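The Long Way Up to Cundness

By Kaan Yalçınkaya
2022-04-14

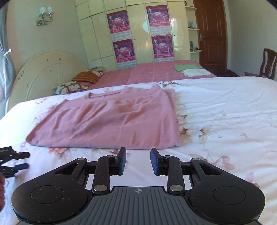

You come to Cundness by a road that seems to have changed its mind several times, and by the time you've followed it up through the beech woods and out past the last farm you are more than ready for someone to put a kettle on. The guesthouse stands at 939 metres, a figure painted on the gatepost by the previous owners, who must have been proud of it, and I am told that guests still argue over whether it ought to have been rounded up to 1000. I had booked two nights and stayed four. Part of that was the weather, which came down over the valley on my second afternoon and sat there like a cat, but a good deal of it was the bed. I have slept in plenty of smart hotels where everything is stiff and grey and there are nine cushions to throw on the floor, and I would swap the lot for a white floral sheet with something pink folded on top of it, the sort of bed your aunt might have made up for you when you were small. One sleeps differently in a bed like that. I slept until the breakfast bell on all four mornings, and I am a man who normally wakes at five to worry about his boiler.

The house belongs to the Aksoy family, who took it on when it had been shut up for some years and the damp had got into the back rooms. They began with the kitchen, sensibly enough, and only when they could feed people properly did they start on the bedrooms. Mrs Aksoy does the baking and her brother does the eggs, and I gathered that neither is allowed to interfere with the other. Breakfast is at one long table, so you will have to talk to people, and if you're shy in the mornings (I am, dreadfully) you should take the end by the stove, where you can be busy with the toast.

And what toast! The bread is made with walnuts, and comes with a plum jam so dark that I took it for treacle. There is soft white cheese from the farm down the road, and honey, and on Sunday a sort of potato pancake that I have tried twice to make at home, with poor results. Supper is simpler, usually soup and something baked, and you need to say by noon whether you want it.

When the cloud lifted I walked over to Casesness, the next village along, by the path that starts behind the woodshed. It's an easy enough walk apart from one boggy stretch near the stream, where I lost my dignity and very nearly a boot. The village has a bakery, a church with a crooked weathercock, and a bench outside the post office where you may sit for an hour and be greeted by absolutely everyone. I had meant to carry on to the old mill at Skorinitz as well, but the baker told me the footbridge was closed until the end of the month, so I had another bun and went back the way I'd come.

A few practical matters, then. The rooms at the front get the view and the rooms at the back get the quiet — there's a cockerel, but he lives on the road side. Bring slippers, as the stairs are stone. The telephone signal is hopeless except on the landing, where you'll find your fellow guests standing about in their socks. The house closes in November and opens again when the road is clear, and the Aksoys would rather you rang than wrote. Let it ring for a good while — they are probably in the garden.

Comments

Margaret P.
We stayed a few summers back and had the room above the kitchen. You could smell the bread from bed! Is the old apple tree still there, with the swing?

hillwalker_tom
The boggy bit can be avoided if you keep left at the wall and go round by the top gate. Adds ten minutes. Good boots all the same.

Jean
Does anybody know if they take dogs? Ours is elderly and no trouble.

Margaret P.
Jean, they did when we went, but only in the downstairs room. Best to ring and ask.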